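Homley Teaching Desk: Frequently Asked Questions

Last updated Friday, July 15, 2022

Do I need any experience to show a robot a task?

None at all! Most of the people who sign up with us have never driven a robot before, and they do beautifully. You log in from your browser, pick up the hand controller we mail you, and the arm on your screen follows your wrist. The first evening feels a bit like writing with the wrong hand, so please be patient with yourself.

Is it a real arm or a simulated one?

Everyone starts in Aswood, our simulated workbench, where nothing can break and you can reset as often as you like. The objects are a mixed bag, and you may be asked to work with a tool in the gripper while other things sit very close by.

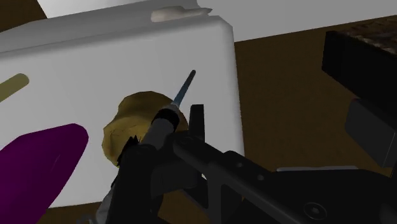
Take your time on the approach, slow down when the tip gets near a surface, and if you don't like the angle, back out and come in again. A calm second try teaches the robot far more than a rushed first one. Once you have 8 accepted demonstrations you can ask to move on to Luo, the real arm in our workshop.

How long is a session?

Usually 2 hours, with as many breaks as you want (your place is saved, so go and put the kettle on).

What if I drop something?

Press the reset button and carry on. We keep the dropped attempts too, in a separate folder, and they never count against you.

Can I guide the arm by hand instead?

Yes, if you can come to the Grirkmont workshop. You hold the arm just above the wrist and walk it through the motion, and it's a lovely way to learn. Hand-guiding days start again in November, with 11 places on each one, and you can book through your account page.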